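3. 設置と飲み物の収納

この章では、小型冷蔵庫Relleckを床または台の上に設置し、飲み物を入れるまでの手順を説明します。梱包材の外し方は第2章を、霜取りは第5章を参照してください。

3.1 置き場所を決める

本体の高さは463 mmです。レンガの上に載せる場合は、その厚さも加えて棚下の寸法を測ってください。

1. 直射日光の当たらない、水平な場所を選びます。
2. 背面と壁の間を手のひらが入る程度に空けます。
3. 扉をいっぱいに開いたとき、壁や家具に当たらないことを確かめます。
4. 電源コードがコンセントまで無理なく届く位置に合わせます。延長コードは使わないでください。

注意:本体を横に倒して運んだ場合は、立てた状態で2時間以上置いてから電源を入れてください。

3.2 段ボールとレンガで底上げする

床に直接置くと扉の下端が敷物に擦れることがあります。Plimidskaの脚台を使わない場合は、平らなレンガで代用できます。

1. 段ボールを開いて平らにし、設置する場所に敷きます。本体の底面よりひと回り大きいものを選び、折り目が浮くようなら切り落とします。
2. レンガを平らな面を上にして並べます。欠けたものや反ったものは使いません。
3. 本体の四隅がそれぞれレンガに載るように間隔を調整します。
4. 段を重ねる場合は、どの隅も同じ段数にそろえます。
5. 二人で本体を持ち上げ、真上から静かに下ろします。レンガの上で引きずらないでください。
6. 天面の角を指で軽く押し、がたつきを調べます。動くときは本体をいったん下ろし、レンガの位置を直します。薄い紙や布を挟んで高さを合わせることは避けてください。

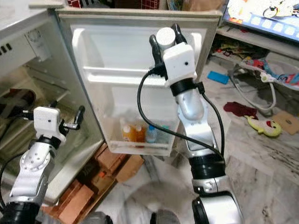

瓶やペットボトルを横にして入れるときは、キャップが閉まっていることを先に確かめます。炭酸飲料は立てて保管してください。引き出しに入れたものが縁より高くなると、上の棚に当たって閉まらなくなります。詰め込んだまま力をかけて押すと、透明な前板が割れるおそれがあります。

3.3 庫内の準備

飲み物を入れる前に、次の順で準備します。

1. 水で薄めた中性洗剤を柔らかい布に含ませ、内壁、棚、引き出しを拭きます。
2. 水拭きをして、扉を開けたまま乾かします。
3. 棚をレールの奥まで差し込みます。手前だけ引っ掛かった状態では、物を載せたときに外れます。
4. 扉のパッキンを一周指でなぞり、めくれや汚れがないか調べます。
5. 電源を入れ、扉を閉めてしばらく空運転します。

注記:空運転の初めに、庫内で小さな音がすることがあります。部品が冷えて縮む音で、故障ではありません。音が翌日も続くときは、Colletの修理受付(内線132)に連絡してください。

3.4 扉の外側に貼るもの

シールやマグネットは扉の表面に貼ってもかまいません。ただし次の場所は避けてください。

・扉と本体の継ぎ目をまたぐ位置
・蝶番の上
・背面の放熱部

シールをはがすときは、ぬるま湯で湿らせた布をしばらく当て、端からゆっくりめくります。金属のへらや研磨剤入りのスポンジは塗装を傷めます。マグネットは横に滑らせず、持ち上げて外します。 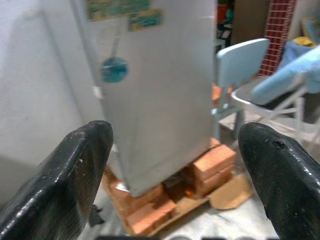
底上げした本体は、設置の翌日にもう一度がたつきを確認してください。段ボールは重みで少しつぶれます。片側だけ沈んで扉がひとりでに開くようになったときは、中身を全部出してから新しい段ボールに取り替えます。濡れた段ボールは、乾かして使い直さないでください。

床に布を敷いている場合は、布のしわがレンガの下に入らないように引き伸ばしておきます。

3.5 飲み物を入れる

1. 重い瓶は下のほうに入れます。
2. 扉の最下段のポケットには小さめの瓶を立てて並べます。1段に載せてよい重さは合計800 gまでです。
3. 上の段のポケットには、背の低い容器や軽い容器を置きます。
4. 通気口の前には物を置かず、冷気の通り道を残します。
5. 扉をゆっくり閉めます。途中で手応えがあれば、ポケットの中身が棚に当たっています。並べ直してください。

注意:レンガの上に載せた本体は、扉に重さが偏ると前に傾きやすくなります。先に庫内の下段へ物を入れ、扉のポケットは最後にします。取り出すときはこの逆で、扉側から先に空けてください。

注意:開いた扉に手をついたり、布巾を掛けたりしないでください。

常温の飲み物をまとめて入れると、庫内の温度が戻るまで時間がかかります。急ぐときは数本ずつに分けて入れます。
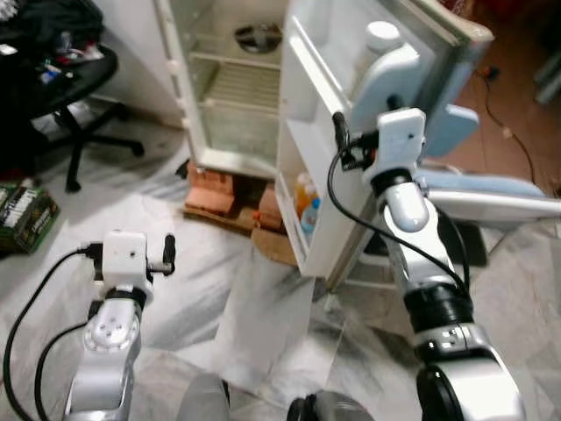 サンドリーヌ・ルコントからは、扉のポケットに瓶を寄せて入れると開けた拍子に瓶どうしがぶつかって鳴るので、一番よく飲むものを手前に置き、隣との間を指一本分空けている、という使い方が寄せられています。彼女の家ではラベルを外に向けてそろえ、扉を開けている時間も短くなったとのことです。間隔を空けても瓶が倒れるときは、別売りのRarix仕切り板を使ってください。仕切り板はポケットの底の溝に合わせ、上から押し込みます。

3.6 設置後の確認

次の項目を確かめてから、通常の使用に移ってください。

・扉が最後まで閉まり、手を離しても開かない
・レンガが本体の下からずれていない
・電源コードがレンガや本体の下敷きになっていない
・引き出しが引っ掛からずに出し入れできる

位置を変えるときは電源プラグを抜き、中身をすべて出し、3.1の手順からやり直します。レンガごと押して動かすことはできません。

温度調節つまみの使い方は第4章にあります。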